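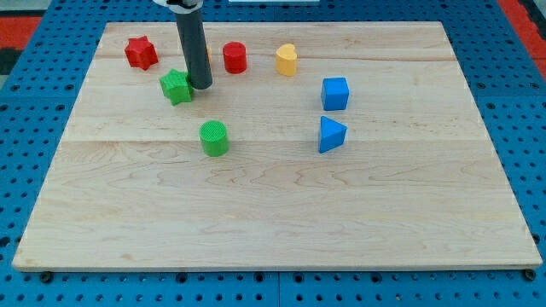 Sunday, workshop

In by 5 and had the place to myself until Woo-jin Ji came to use the lathe. Spent the first hour on the Grakomora's shoulder joint, which had worked loose again. Changed the grub screw and set the travel speed down to 720.

Then blocks on the maple board. I want the rod to come down on the green star and slide it without touching the red one. Kept the height offset at 15 and saved the program as 941. 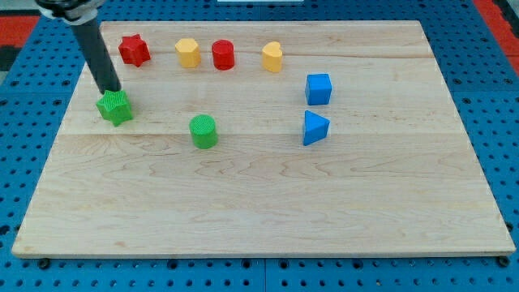 Still to do

Order a new collar from Montecinos. Ask Damián Fuentealba for his cable clips. Sweep up.

Comments

Feda: What are you using for the tip?

Cudo: Mine wanted a slower speed than that on bare wood.

Recent entries
Rewiring the base
Drilling the board
January clear-out

Get new entries by email. Unsubscribe at any time.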